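Billbridge wants Kusville to believe that a packing bench can fix its late parcels. The firm's September notice promises 1,334 boxes a shift from a green belt, two blue bins and a white table. Bethel Chala, who packed by hand in Rolton for 12 years, would like to see the math.

"A belt moves a box along," she said. "It doesn't check the label."

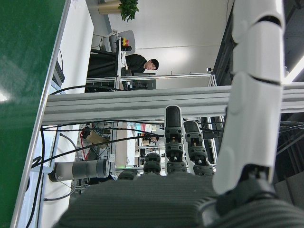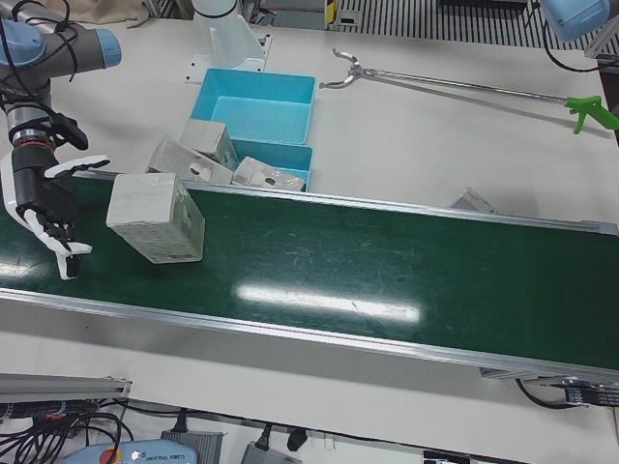
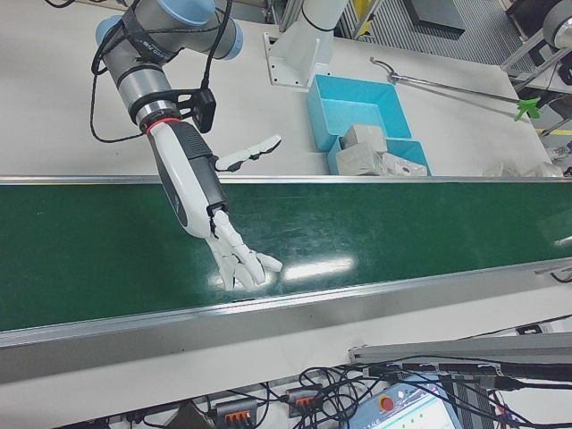 Ihor Vasylenko of Billbridge said a trial run of 127 boxes went well — he did not say how many came back damaged. The town has set aside money for three more benches. No price has been published.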